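We use cookies to improve your visit. Accept / Manage settings

Fledine open day, back room and snack table

I went to the Fledine open day on 28 Jan 2024 with Arash Ghorbani, who used to buy for Khosravi and wanted to see the packing floor. The tour took in the sealing line and the store room, which holds 200 cartons when full. After that everyone was sent through to the tasting room, where the snacks were spread out on a fruit-patterned tablecloth. Crackers made up a good part of it. One dark-green packet had golden square crackers printed on the front, with big gold Chinese characters. 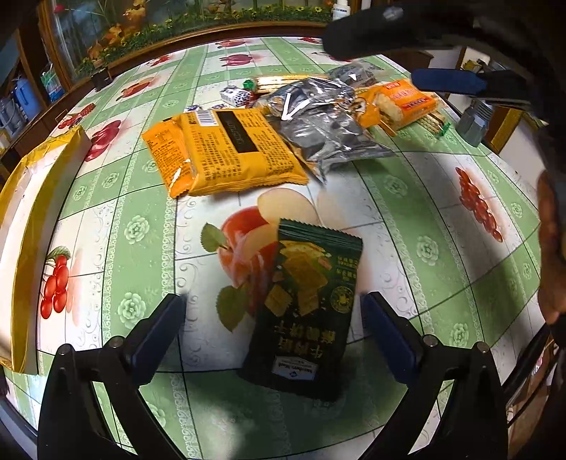 What was on the table

Most of it was single packs, so you could take one and move on. I tried a square cracker from the Preltari range first - plain, a bit salty, better than I expected. Arash went for the candy.

There was an open yellow box on one side of the table, and the wrapped candies were mixed in with the crackers, some in white twists with dark marks on them.
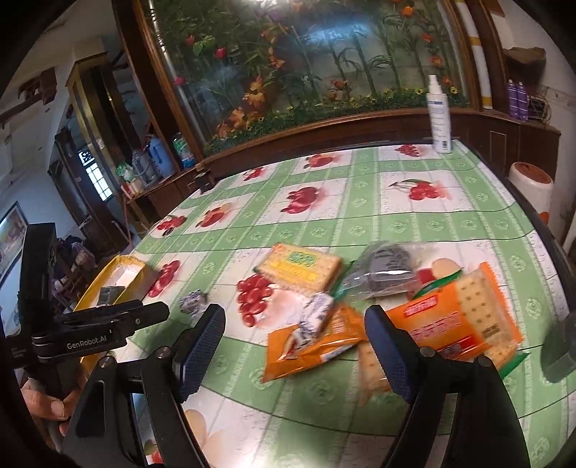
The orange cracker packets were the ones I looked at longest. A clear section lets you see the cracker before you buy, and I would like more makers to do the same. We stayed until 4 and then walked back to the station by way of the Rasico shop.

Contact us | Copyright Rasico Visits | Back to top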